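Part 3: Clearing the Bed and Loading the Basket

If you've come straight from Part 2, your Willau guest room should have its bed in place and a bare patch of floor at the end of it. I'm assuming you also have the Drestari basket out of its wrapper. If it's been squashed in shipping, leave it overnight and push the sides back up with your hands in the morning. Mine took two nights, but it had been in a closet since July.

Where the basket goes

I tried the basket in every corner of the room before settling on the foot of the bed. You want it on the floor, close enough to drop things in from where you're standing – if you have to take a step, you'll start throwing, and I have terrible aim.

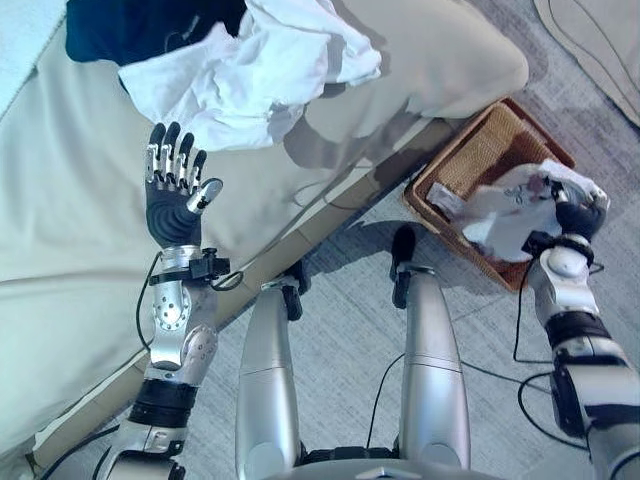

My rule for the first pass is whites before anything else. They show up every speck of lint from a dark sweatshirt, so I like them in the basket and out of the way early. Don't fold anything yet! A white cloth can go in bunched up, half over the side of the wicker, and you can poke the rest down once your hands are free. The basket's job is only to get it all to the washer.

Note: If you bought the cotton liner, put it in now. It's a pain to fit later with clothes in the way.

Clearing the bed

1. Pull the blanket back to the far side so you can see what's under it. Socks love it under there.

2. Start at the pillow end. Clothes that get dropped on a pillow tend to have other things underneath, so lift them straight up and don't drag. I once dragged a shirt and sent Simin Kermani's reading glasses down behind the headboard, and I still hear about it.

3. Move any phone, case or wallet to the nightstand before you pick up another piece of clothing. Check for charging cables too, and unplug them at the wall.
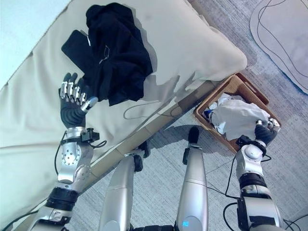
4. Bring everything that's left down to the near side of the bed. Two or three pieces at a time is plenty.

5. Separate darks from whites on top of the bed. Give each piece a good shake as you go, and turn the sleeves the right way out (or inside out for anything with a print on it, which is how Hauwa Omoregie does hers, and her shirts do last longer than mine).

Caution: Tie hoodie cords in a loose bow before they go in the wash. A loose cord can work its way out of the hood completely, and threading it back with a safety pin will eat up your evening.

6. Feel through every pocket. All of them, even the silly little one on jeans. I've found bus tickets, a door key and one very soft granola bar.
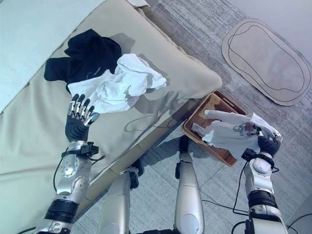
Tissues are the worst, of course. One tissue in a dark load and you're picking off white fluff for a week, so if you find any, go back over the pockets you thought you'd finished. I keep a small bowl on the dresser for whatever turns up and empty it on the way out of the room.

Filling the basket

7. Lay the darks on top of the whites. You'll be lifting from the top at the washer, so the darks come out first and go straight in the machine. Keep anything new or likely to bleed color out of the basket altogether if it's damp.

8. Push down gently with flat hands. If a sleeve hangs over the side, tuck it in before you lift or you'll step on it on the stairs.

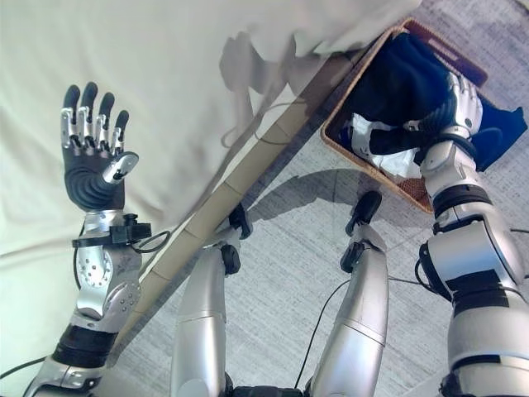
Basket with the darks over the whites, beside the bed rail.

9. Straighten the sheet if it's staying on for another night. If it isn't, strip it now and carry it separately.

The whole job takes me about 15 minutes, pockets included.

Note: Wicker snags. If you have knits, carry them over your arm, or line that side of the basket with a towel.

Once the basket's downstairs, go on to Part 4 for sorting at the machine.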